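Ticket 3835 — Hapeta Hostel booking, wrong room shown after payment
Opened: October 2022

Guest paid for two nights in a private room, but the confirmation says bed in the 16-bed dormitory.

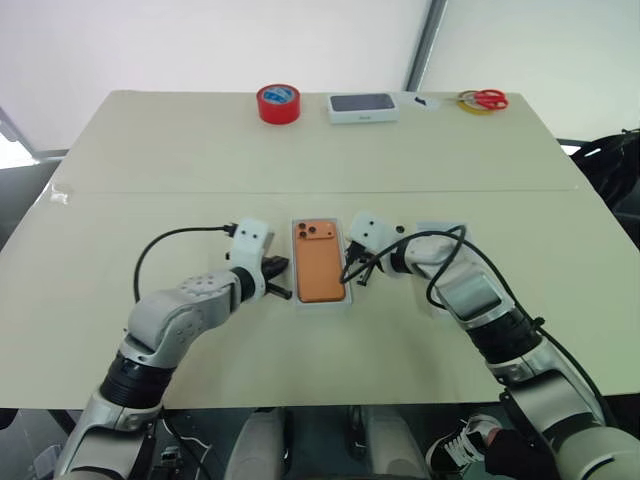 I checked first the Praver calendar. The private room was free on both nights, so the guest did not make a mistake. Then I made a test booking and got the same wrong text.

The room names were changed in March, and the Narik channel still sends the old code 600. I mapped it again to the private room — new test is correct.

Guest has received a new confirmation. Please leave the ticket open until Tundness desk confirms the key.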